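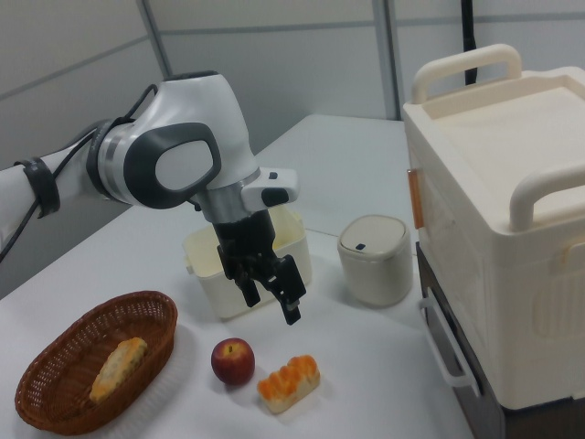
Vastwood manipulation group, project meeting
21/02/2020
Chair: Rizal Yeoh. Notes: Vanderleia Bittencourt
Apologies: none recieved

1. Last minutes
Agreed. Typo in item 4 fixed.

2. Data so far
1,282 demos in the set after clean-up. 73 thrown out, mostly operator let go of the controls too early, a few with bad timestamps. Rizal wants the thrown out ones kept on the Korketti drive, not deleted. Agreed.
Bread and fruit tasks well covered. Lidded things less so, swing-lid bin especially. More of those next.

3. Relabelling method (Liem)
Main item. Idea as before: cut each demo wherever the gripper opens or closes, label the pieces separately, train on pieces plus the whole.
Result on the held-out layouts: 60 per cent success with whole demos only, 73 with pieces added. Same network, same number of training steps. VB ran it on three seeds, spread is small but three is not many.
Gain nearly all in pick-ups. Placing into the open box hardly moved. Rizal thinks the labels for placing are too coarse, "put in box" covers both the carry and the release. VB not sure, could be the gripper hiding the box front from the side camera during the last bit. Both worth testing.
Long discussion on whether the apple should count as easy. Left open.

4. Baseline
Hulard baseline still the December version. Needs rerunning on the new split or the comparison isnt fair. Batch size to be 256 for both.

5. Test protocol
Start positions to be drawn from a list, not picked by whoever is on shift. Fail = dropped, or nothing grasped by time limit. Nudging the basket is not a fail but write it down.
Bread roll next to apple stays in as a standard layout, model goes for the wrong one fairly often.

6. Actions
VB - split "put in box" label in two, retrain
VB - two more seeds on the pieces run
RY - rerun Hulard baseline
RY - second camera angle, ask re. mount
Both - draft of results section, figures can wait

7. AOB
Room booking clash sorted. Wicker basket to be the same one in all test runs pls.

Next meeting: once the baseline is done, RY to send round a time.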